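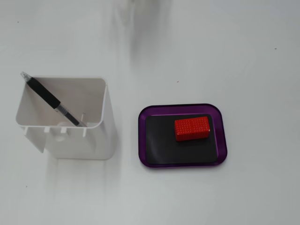

White open-top container with a pen in it, next to a purple tray with a black mat and a small red block.

Desk Trays and Containers: Frequently Asked Questions

Search help topics Enter keyword Go

Last updated: September 10, 2026

Can I put pens in an open container without a divider?
Yes. A single pen will lean across the inside, and that does no harm. If you keep more than 5 in one container, add the Flander divider.

Does the purple tray have to be used with a mat?
No. The mat lifts out. Small things slide less with it in, so most people leave it where it is.

How do I clean the mat?
Lukewarm water and a drop of dish soap. Let it dry flat before it goes back in the tray. Do not put it in the dishwasher.

My container has marks on the inside. Will they come off?
Ballpoint usually does, with rubbing alcohol on a cotton pad. Permanent marker may leave a shadow, especially on white plastic.

Can I buy a tray on its own?
Yes. Trays and containers have been sold separately by Reltero since July. Orders of 2 or more ship together unless you ask us to split them.

What does the Wogan set include?
One tray, one mat and one container. Pens and blocks are not included.

How long does delivery take?
Orders leave our Brirnorcombe store within 3 working days. Large orders — roughly 300 pieces and up — are quoted separately by Uriel Bustos in the school and office department.

Can I return a tray I have used?
Yes, if it is clean and undamaged. Send the mat back with it.

Contact us | © 2026 Reltero, Brirnorcombe | Back to top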